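Août, 23h40
par l'atelier du fond

Bon, note rapide avant d'aller dormir, sinon j'oublie tout. La paire de pinces à main est remontée. Patins bleus recollés, jeu repris sur les biellettes, et cette fois j'ai marqué les vis au feutre avant de démonter – leçon de juillet retenue.

Le problème de départ : la mâchoire gauche fermait avec un poil de retard sur la droite. Presque rien à l'œil, mais sur un fruit lisse ça le fait tourner au lieu de le prendre. J'ai d'abord cru au capteur d'ouverture. Non. Un pivot trop serré, tout bête. Un quart de tour en arrière et la course est redevenue franche.

Pour les essais j'ai sorti la bâche rose, le plateau vert, des oranges, des prunes, et deux assiettes avec la verdure et la carotte. Toujours la même base, comme ça je compare d'une fois sur l'autre.

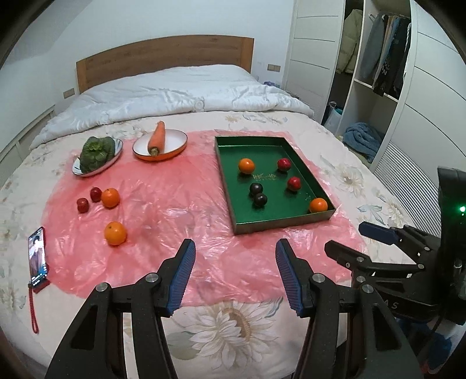

Ensuite le zéro. Mâchoires fermées à fond, j'attends deux secondes, je valide, j'ouvre en grand, je valide. À refaire sur chaque pince, pas seulement celle qu'on a réparée !! Je me suis fait avoir le mois dernier avec une droite calée au poil et une gauche complètement à l'ouest. Une soirée d'enregistrements à la poubelle.

Les patins, maintenant. Ceux de chez Brovolport tiennent environ 1000 prises avant que les stries s'arrondissent, après ça glisse sur tout ce qui est ciré. Je les nettoie à l'alcool, chiffon qui peluche pas, et je laisse sécher avant de toucher quoi que ce soit. La colle Sukus va bien mais faut en mettre très peu, sinon ça bave dans les stries et là bon courage pour ratraper.

Dernier truc, la position de départ : une pince de chaque côté, ouvertes, le plateau entier dans le champ des deux. Si un bord sort du champ je recule, je touche pas à l'objectif. Et les prunes collées l'une à l'autre exprès – c'est le cas pénible, celui ou un pivot mal réglé se voit tout de suite. 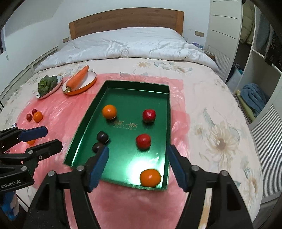 Reste à faire

– freinfilet sur les vis de pivot, les deux pinces
– recommander des patins
– refaire le zéro à froid demain matin, voir si ça dérive
– retrouver la petite clé, elle doit être sous la couette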